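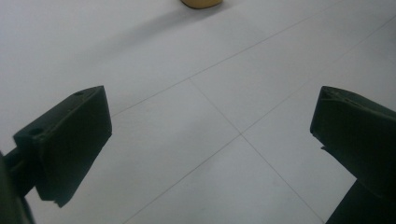

Iida Juntunen

When Gerardo Orlandini left Flesomby, he had shares in the company and a plan to never look at their price again. The second part lasted until lunch.

"I checked it on my phone in a parking lot," he says. "I had a sandwich in one hand. It was up a little, and I felt clever. I did nothing and I felt clever. This should have been a warning for me."

Orlandini was an early employee at Flesomby, which makes scheduling software for warehouses. He joined when the salary was small and the shares were, in his words, "a kind of polite promise." When the company was listed, his holding made up 70 percent of everything he owned, the apartment included. Today it is 2 percent. He sold the rest in small parts, every quarter, by a rule he wrote down before the first sale.

I asked him if he regrets it. The price has more than doubled after his last big sale in June.

"My brother-in-law asks me this also," he says. "He has a calculator for it. He tells me the number at dinner. I tell him, please pass the bread."
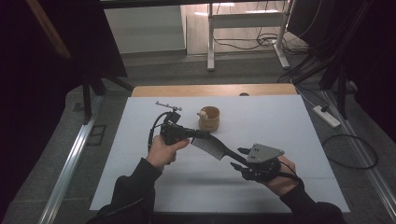
The rule itself is simple, he continues. On the first morning of each quarter he sold a fixed number of shares, 900 of them, before he had read any news. If the price was bad, he sold. If the price was wonderful, he sold also, and he says that those mornings were the harder ones.

"When it falls, you are afraid and selling is easy. When it rises, every share you sell looks like a mistake by the evening. I had to close the computer and go for a walk."

He got the idea from Lempi Kauppinen, an older colleague who had earlier worked at Stundex. She kept all her Stundex shares through a good decade and then through a bad year, and in the bad year she lost her job too. Orlandini remembers one thing she told him very well.

"She said, your salary is already in this company. Your bonus is in this company. Why do you want to put your roof there?"

Not everybody from the early team agrees. Mesfin Berhe, who shared an office with him, has not sold a single share and is now much richer. The two are still friends. I spoke with Berhe by phone, and he was careful not to sound like a winner.

"Gerardo sleeps better than me," Berhe told me. "I have looked at the price already today, and I will look again when we finish this call."

The money from the sales went mostly into broad index funds at Saarela, the savings bank where Orlandini's wife has had her account from before they met. A smaller part paid the mortgage. He also bought a few shares of Flastard, a competitor, and this he describes as the only stupid thing in the whole plan. They have fallen 40 percent.

"I thought, I know this industry, so I can choose. I knew one company in this industry. It was the one I was selling."

He still holds the Flastard shares. There is no written rule for them, and he has not decided if he will make one.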